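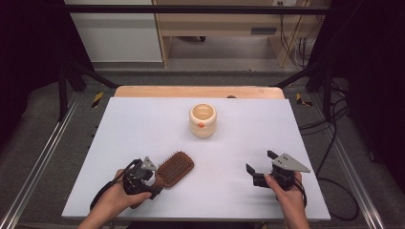
本页最后修改:八月,23:40(补了末尾的待办,前面改了两个错字)

Gratitier 车间笔记,八月,Gough 回来之后

先把心情放在一边,从后轴开始写,否则我又会写上半页的感想才进正题。38号车昨天夜里拖回来,今天上午洗完就上了平板,四角称重、轮胎、减震、刹车都过了一遍,还剩转向机没有拆。写得啰嗦的地方大家多包涵,我自己过几个月回头翻的时候,总是嫌当时写得太少,从来没嫌过太多。

比赛是164圈,中间一次长黄旗。前半段车很好,真的很好,入弯踏实,弯心肯转,出弯油门可以早给,无线电里说得最多的一句就是“别动它”。黄旗之后换了轮胎,也顺手动了后横拉杆的高度,从那以后车就变了脾气:起步那几圈后轮发飘,跑热了以后反过来,弯心推头,越到后面方向盘打得越多。最后还是把名次守在了前半区,车也是整的,拖车上看了一圈,只有右侧门板蹭了一道黑印子。对我们这样一个小车间来说,这已经是很值得高兴的一个晚上了,回来的路上大家在车里唱了好久的歌,跑调跑得厉害。

四角称重

车子按赛后状态上秤,油没放,胎压先调回冷态的设定值再称。第一遍的读数和出发前对不上,交叉配重偏高,我当时心里咯噔一下,以为是左后弹簧座松了。后来把车推下来,颠了几下车身,转盘重新擦干净上了油,再称,偏差小了一大半。所以第一遍的数不要抄到设定表上去,我已经在表上划掉了,旁边写了“转盘卡”。

剩下的那点偏差是真的,来自右后。锁紧螺母还在标记线上,没有转过,那就只能是弹簧本身。拆下来放到压力机上压,Girken 的那根簧比装车前软了一点点,自由长度也短了。这根簧从春天用到现在,每一场都在车上,练习也在车上,说老实话它已经很对得起我们了。备用的那根同型号的压出来很正常,换上以后交叉配重就回来了。旧的我没有扔,挂了红标签放在架子最下面一层,请不要好心把它装回去。

顺便提议一件事:以后每场回来都把四根簧压一遍,把曲线存下来。以前我们总觉得簧是死的东西,买来测一次就行,注意力都放在减震上。其实压一遍花不了多少时间,趁着等咖啡的工夫就能做完一侧。

减震

四支全部上了 Stosteck 的测试台。先热机,油温稳了再跑,这一步请一定不要省,上个月有一组曲线就是冷着跑的,害我们对着一个根本不存在的问题讨论了一个下午。

左前、右前和出发前几乎重合,很漂亮。左后的回弹在低速段弱了一点,拆开看,油里有细细的灰色,活塞环有磨痕,已经换环换油,重新充气,复测正常。右后的压缩反倒比之前硬,我来回跑了三遍都是这样。拆开以后阀片的叠放顺序是对的,没有弯,最后发现是旋钮的位置和我们记录的不一样,差了2格。什么时候拧的,现场的记录单上没有写。我不是要追究谁,那天晚上换胎的时候乱成什么样我自己也在场,我自己手里还拿着胎压表到处找胎压表呢。只是以后凡是动了旋钮,哪怕只动一格,哪怕马上又拧回来,也请在单子上写一笔,写在手背上都行,回来我抄。

这两格能不能解释后半程的推头?我的看法是能解释一部分。右后压缩硬了,入弯时车身往右后坐不下去,起步几圈胎还没热,后轮就容易飘,这和无线电里说的对得上。可是跑热以后转成推头,光靠这个说不通,我觉得更像是轮胎周长差的问题,见下一节。

轮胎

两套用过的胎都量了,冷态,放了一夜。第一套(起步到黄旗)磨损很均匀,右前外侧稍重,在这条赛道上是正常的。第二套就不太好看:右前外肩起了粗颗粒,左后内侧几乎没有怎么用到。量周长,第二套的左右差比第一套小,也就是说车子在弯里少了一份自己想转的劲头,全靠前轮去拽,拽久了右前当然就累了。

为什么第二套会小?出发前配对的时候量过,纸上写着是合适的。我翻了配对单,那时候量的是刚充气的状态,没有让它们在压力下放够时间。新胎充了气会慢慢长,左边和右边长得不一样多,这个道理大家都懂,忙起来就都忘了,我也忘了。下次出发前一天就把所有的胎充好,靠墙立着,早上再量再配。配好之后用粉笔在胎壁上写编号,白粉笔会被蹭掉,用黄色的那种蜡笔。

放气的时候还发现一只气门芯慢漏,涂了肥皂水能看见小泡泡。已经换了。整盒气门芯我都想换掉,便宜东西,犯不上心疼。

刹车

前片还厚,后片可以再跑一场,但我还是换了,省得下次惦记。前盘上的测温漆变了色,看变色的那一档,前盘温度比上一场高。原因大概在左侧进风管:接口处的卡箍松了,管子往下耷拉,风有一半吹到了下摆臂上。管子重新固定,卡箍改成双道。制动液放出来颜色偏深,全部换新,排气从远端开始,踏板现在很硬,踩着很安心。

平衡杆没有动。赛后反馈里说刹车“一整晚都一样”,这在短赛道上是最好的评语了,所以别动它。

发动机和油

这次不拆。放了机油,剪开滤芯看,没有亮片,只有一点正常的灰。火花塞颜色浅褐,一致。怠速以前设在1,000转,这次黄旗后面跟着安全车慢慢走的时候有一点抖,回来听了听,抖得不规律,把化油器底座的螺栓按顺序重新带了一遍力矩,有一颗明显吃进去了一些,之后就安静了。怠速没有改。下次热车的时候请再留神听一听,耳朵好的人优先。

数据记录仪

转向角那一路在黄旗之后有几段掉线,曲线上是直直的一段一段,不能用。插头擦干净了,晃线束可以重现,位置在方向柱下面拐弯的地方,怀疑是线皮被磨到了。明天拆转向机的时候一起处理。掉线的那些圈我在文件里做了标注,谁要是拿去做弯心速度对比,请把它们排除掉。

油门和前后加速度都完整。我把前半段最快的几圈叠在一起看,三号弯出弯给油的位置几乎不差,稳得让人感动。后半段给油越来越晚,而且是一点一点往后挪,没有突然的跳变,这也支持轮胎慢慢吃不住的说法,不像是什么零件坏了。

下一次去 Gough 的想法

先声明只是想法,欢迎在旁边的空白处写反对意见,字写大一点。

一是横拉杆高度回到起步时的位置,中途不再动它。这次同时动了横拉杆、换了胎,旋钮又不知什么时候变了,三件事叠在一起,最后谁的责任都分不清。下次进站只换胎,要调就只调一样,跑几圈再说。

二是右前弹簧可以试软一档。我们一直不太敢,怕车头在入弯时砸下去刮地。可是看前减震的行程环,离底还有余量,比我想的多。可以先在练习里试,第一节跑基准,第2节换簧,轮胎要用同一套旧胎,否则又比不出来。

三是水箱前面的胶带。傍晚练习的时候天还热,贴得少;天黑以后温度掉得快,水温偏低,胶带却一直没有加。这不是什么大事,但前脸封得多一些,车头的下压力会好一点,白送的东西没有拿到,我有点不甘心。

待办

转向机拆检,顺便处理转向角线束。
Girken 再订一对右后弹簧,到货先压后入库。
右侧门板补漆,38的数字贴纸边角翘了,重贴。
减震旋钮位置全部用漆笔重新点标记,红点为基准。
现场记录单重新排版,把“旋钮”单列一栏,格子留大些,戴手套也能写。
Stosteck 测试台的夹头有一点旷量,跑完下一组之前先垫好。
气门芯整盒换新。
冰箱里剩下的西瓜今天不吃完就要坏了,我切好放在中间那层,晚来的人自己拿。

刚才关灯前又去推了一下车,四个轮子都转得很顺,左前有一点点刹车片轻擦的声音,新换了液体之后活塞回位慢,明早再听一次。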